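Setting Up Your Silton Target Stand
Section 3: Assembly, placement and first arrows

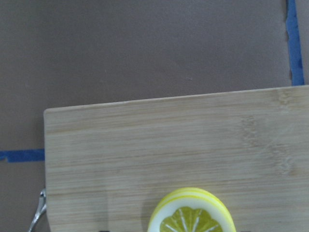
Welcome to the part of the manual where your stand finally starts to look like a stand! If you've come straight from Section 2, you should have all your parts laid out and checked against the packing list. Take your time with this one. Most people manage it in an hour or so, and it goes a good deal more easily with a second pair of hands for steps 4 and 5.

Before you begin

Pick a level spot with short grass or firm ground. The assembled stand weighs 8 kilograms without the target, so you can shift it a little afterward, but once the target is strapped on you'll wish you had chosen well the first time.

CAUTION: Never set up a target where people, pets or a path could be behind it or off to either side. A stray arrow can travel a surprisingly long way. Check your local rules on backyard archery before you shoot at home.

Assembly

1. Lay the two front legs flat on the ground with the drilled ends pointing away from you and the rubber feet toward you.

2. Fit the lower crossbar between the legs. Push the long bolts through from the front and add the washers and wing nuts at the back. Leave them finger-loose for now — you'll want the wiggle room.

3. Fit the upper crossbar the same way. The side with the strap slots faces up.

4. Lift the front section upright and have your helper hold it while you attach the rear leg to the hinge plate. The pin slides in from the left and clips on the right.

5. Swing the rear leg back until the safety chain is snug. Don't try to go past this point, even on sloping ground.

6. Now go around and tighten all the wing nuts by hand. Please don't use pliers, as they can crush the leg.

NOTE: If the stand rocks, loosen everything, press down gently on the upper crossbar and tighten again. Kenneth Evangelista, who wrote the first edition of this guide, always did this twice, and it is still good advice.

Mounting the target

7. Rest the target on the lower crossbar with its printed face toward the shooting line. It should lean back slightly.

8. Pass both straps through the slots, around the target and back to the buckles. Pull until you can just slip one finger underneath.

9. Peg down all three feet. In windy weather, add the guy line from the top hinge as well.

CAUTION: Do not hang anything on the crossbars or let children climb on the stand, whether or not a target is fitted.

First arrows

Start close, closer than you think you need to, and move back once your arrows are landing well inside the face. After your first few ends, walk up and check the straps and nuts again, because new parts do settle a bit. When you pull arrows, put one hand flat against the target, grip the shaft near the face and draw it straight back. Make sure your friends are standing well to the side when you do!

Replacement straps are part number 504 and spare pins are part number 420. Both can be ordered from our Preltbridge workshop.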